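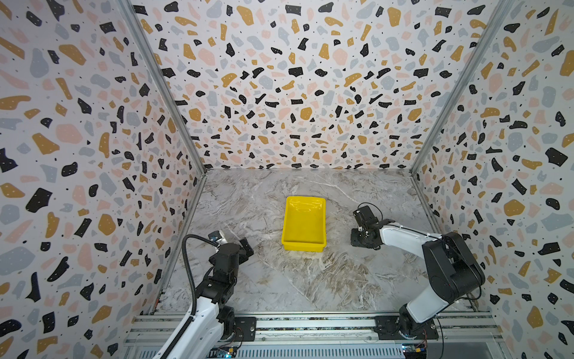

Nadine Issa asked at the end of last week's class whether a session player who changes a song's bass line ought to be credited as one of its writers. Her own view was yes, if listeners would miss the line when it was gone.

Week 4: Session work and credits

The usual position is simpler than that. Writing credit covers melody, words and sometimes chords. A part played on the recording is a performance, and it is paid and credited separately. The difficulty comes with riffs and bass lines that people can hum.

Terms for this week

Session fee: a single payment for the work done on the day.
Points: a share of income from the recording, agreed beforehand.
Split sheet: a signed page listing the writers and their percentages.

Case for discussion

So-yul Kwon writes a song on piano. Ayane Maruyama is paid 300 pounds to play bass on it and changes the chorus line during the second take. The label, Orville, presses 400 copies and lists her under "bass" only. No split sheet was signed.

Work in pairs. Decide what Maruyama could reasonably ask for, and when she should have asked. Then draft a split sheet both musicians might have accepted.

Bring your draft on 2023-11-30. It should be no longer than 2 pages. Reading for that class is the chapter on producers, up to the section on advances.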